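Pevanen gallery frame, Ortner series, 52 x 39
For photo prints, matte black or raw ash
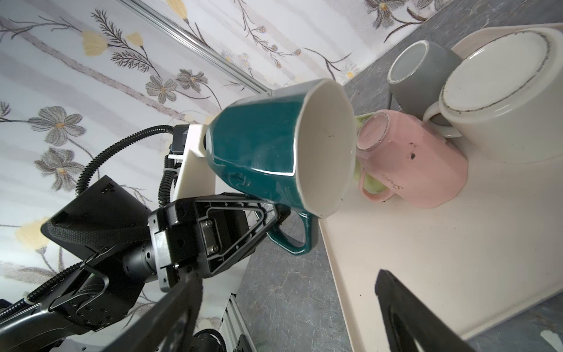

A buyer who hung a whole show in these wrote to us that the corners stayed tight through the full run and the acrylic didn't glare under spots, but the hanging wire could be longer. Fair. Wire is longer on the new batch.

What it is: deep profile frame for exhibition prints. Inside size 52 x 39 cm. Fits our Narus mats, sold seperately. Portrait or landscape, hangers on both sides.

Front: anti-reflective acrylic, film on both faces, peel before hanging. Glass on request, ask first, shipping is different.

Back: rigid board with turn clips. No staples. Swap prints in a minute or so.

Spacer: included. Keeps the print off the acrylic. Leave it in if you're showing baryta or anything glossy, those stick.

Finish: black is painted, ash is oiled. Ash varies board to board, we don't match sets unless you tell us in the order notes.

In the box
Frame, acrylic, spacer, backing board, wire, 2 wall hooks

Price: 60 each. Schools and non-profit spaces write to us for the group rate.

Shipping: black ships now. Ash is back in June. Orders for a full show go out on a pallet, somebody has to be there to sign for it.

Returns fine if the film is still on. Scratched acrylic we can replace, order the Ollach spare sheet in the same size.

Not for outdoor use or damp rooms. Clean with a soft cloth and water only, no window cleaner, it takes the coating of.

Page updated 2020-05-02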